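OK so I finally did the thing I've been threatening to do since November and sorted out my whole desk. Thread!

It started with one cup. I wanted somewhere to put my coffee down – that was the entire plan – and by 5 in the afternoon every drawer was out on the floor.

Pens first. I scribbled with every single one on the back of an old Clerkdale phone bill and 16 of them were dead. SIXTEEN. I'd been putting those back in the jar for years!

Melina said to keep only what I can reach from the chair and move the rest to the hall closet. Tried it and wow, she's right, I love it already.

Also I'm now a total convert to ridged cups and pots for desk stuff. They're so easy to grab without looking, and a good strong color cheers up a dull corner like nothing else.

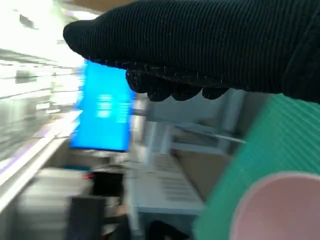 Next up is cables, which I'm weirdly excited about? Achilleas swears by bread bag clips as labels, so I've been saving them up and have six so far (we need to eat more toast).

If you've got a trick for the charger that always slides down behind the desk, please send it my way. I'm doing that corner tonight, right after dinner!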